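Buy the gripper last

Most labs I visit choose a gripper the way people choose a kettle. Someone reads the catalogue, someone likes the payload figure, and the arm gets whatever arrives. I think this is backwards, and after a winter comparing two grippers on the same arm I'm more sure of it than I was in November.

The two were a Tuder two-finger unit and a Trolano, which costs a good deal more and has a better wrist plate. On paper the Trolano wins. It closes faster and the repeatability is tighter. If you feed it cardboard cartons in a row, buy it and stop reading.

Bin work is different. Over the whole comparison we logged 1,284 grasp attempts, and 385 of them failed. When I sorted the failures, most had little to do with grip force. They came from fingers meeting a wall, or from a cable bundle that limited how far the wrist would turn near a corner. 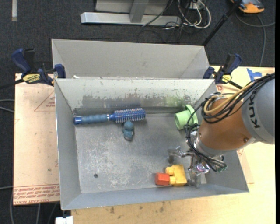
Mahawong Manipulation Group, Grasping and Handling

A hairbrush is a fair test, and so is a plastic cup on its side. The brush has a handle that a parallel grip likes and a bristle head that it doesn't. The cup gives you a rim if you can get one finger inside. Toy blocks near the front wall are worse than either, and no data sheet mentions them.

Delyth Mostyn, who ran the Flollell controller for us, argues that better planning software would fix most of this. She is partly right. Retuning the approach angles helped both units. It didn't make a thick finger thin, and it didn't shorten the cables.

My view is that a lab should settle the bin, the objects and the cable routing first, and clamp the bins down so they stay put. Then borrow grippers — plural — and run each for a week before signing anything. Suppliers will lend if you ask. Ours took two emails.

We kept the Tuder. The Trolano went back in its case with a list of the corners it couldn't reach.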